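Three quotes for one small flat

January 27, 2025

I've moved five times in eleven years and I still don't believe a word of a removal quote until the van has gone. This time it was a one-bedroom on the second floor, no piano, no fish tank, going 116 miles up the road in March.

Pridinness came in first at £1850, after a video call in which the man never asked to see inside a single cupboard. Folteck wanted £2970 and called it "fully managed". I asked what was being managed. I got a brochure. The third was Ermanno Bianchini, who has one van and wrote his price on the back of a Zilgate Storage leaflet. He was cheaper than both, and he did look in the cupboards, but his insurance paper ran out before Christmas and he was a bit vague about the new one.

Then there are the extras. Folteck's small print had £264 for "access difficulty", meaning stairs. They knew about the stairs. I'd told them twice. 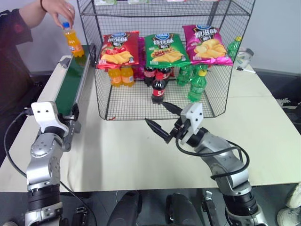

Is it worth paying the firm to pack for you? Only for the kitchen, I'd say, and only if the cover for breakages is in writing, as most firms won't pay out on boxes you packed yourself.

I've asked Ermanno for the new certificate. If it turns up he gets the job. If it doesn't I'll be back on to Pridinness, asking what they think is in my cupboards.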